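Home sessions: when does the operator have to stop for pad checks?
Board: Handheld grippers / Good practice

tolera_b
19 June 2019
We're rewriting the house rules for sessions in people's homes and I want other groups' opinions before it goes out. The current draft, section 2:
Check both finger pads at the start of every session and after every 100 grasps.
Wipe the pads after any task that involves trash.
Packaging only. No glass, blades, batteries or medicine.
When two grippers are in use, agree who moves first before either one goes near the bin.
The third line is the one people argue over. Some want trash tasks dropped from homes altogether. I'd keep them, with a bag liner required and wrappers as the only items. Two views of the wrapper task:

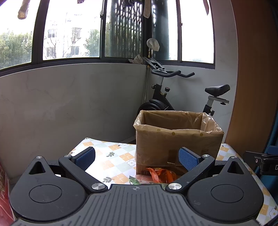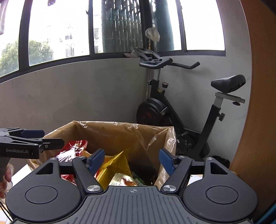
Raimonds Kuusk
Keep the task, change the pad rule. Counting to 100 doesn't work when you're also watching a second operator. We tried it for 27 sessions and the counts in the log were mostly guesses. We check at every change of task now and write down the time.

giang_chau
Disagree. A task change can be two minutes or forty. If you go by task, somebody on a long folding job never looks at the pads at all. Use a timer.

Raimonds Kuusk
Fine, task change or a timer, whichever comes first. My objection is to counting.

diepung
Whatever you pick for checks, wiping is not enough after trash. Grease gets down into the texture on the pads. We keep one set for trash and one for everything else, in separate marked bags. The Bredar checklist we started from only said "clean as needed" and people read that as never.

tolera_b
Separate sets would double what we spend on pads. We replace them at 3,000 grasps as it is.

diepung
They last longer if they only do one kind of work. Ours did anyway. At least don't let the trash set near cups and plates.

giang_chau
+1 to that. Also your line on who moves first needs a word both people say out loud. Ours is "mine".

tolera_b
OK. Next draft: timer or task change, separate pads for trash, spoken call before reaching. Liner rule stays. I'll post it in August once the Pellow group has read it.

Raimonds Kuusk
Put the pad change on its own line please. Ours was buried and got skipped.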